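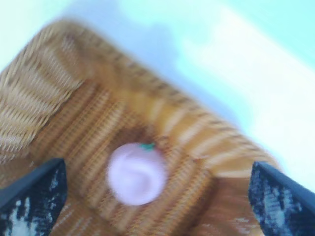 Figure 2. Woven wicker basket with a thick, rounded rim.

3.2 Moisture uptake in storage

Baskets from the Sivberg and Eren workshops were held at 80% relative humidity for 7 days and weighed each morning. Mean dry mass before exposure was 477 g. Most of the gain occurred in the first two days, after which the curves flattened. Rim sections took up water more slowly than wall sections cut from the same piece, as Hägglund found for split willow. We attribute the lag to the tighter packing of strands at the border. Eren baskets varied more between pieces, and two were left out of the fit after their bases split during drying. Floor sections were not tested separately. Rates for each workshop are given in Table 4.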